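This site uses cookies to remember your settings. Accept | Manage

Check before demonstration by hand grippers, station 4
By Aroha Tautahi
Last updated: Jul 23, 2026

To be filled in by the person who holds the grippers. Write OK, NO or a comment.

1. Gripper fingers open and close fully, no cracks. OK. Left one was a little stiff in June, I cleaned it and it is good now.
2. Marker cubes tight on their mounts, all faces clean. OK. Please do not touch the black squares with greasy hands.
3. Indicator light on both cubes. OK.
4. Cables free of the feet. NO. The power strips are still on the floor. Fenitz promised us cable covers, I have asked them again.
5. Closed shoes, sleeves fixed at the wrist. OK.
6. Table does not rock when pushed at a corner. OK.
7. Pen and pen holder on the table, nothing else. OK.
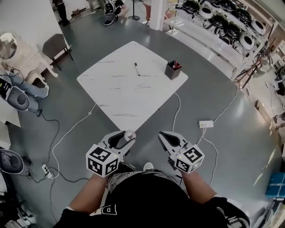 8. Other people stay outside the reach of the arms. OK, but the chairs should go further to the left side, I would like one more step of space.
9. Battery of the laptop over 70 percent. OK.
10. Test take recorded and played back in Asulura. OK. The first pen task needed 23 seconds, which is slow but the movement is clean.
11. Stop word agreed with the helper. OK, we use "hold".

Point 4 stays open. Until the covers are here, walk behind the table only when no take is running. Send the signed sheet to the Brindley office.

Subscribe to our newsletter for lab updates.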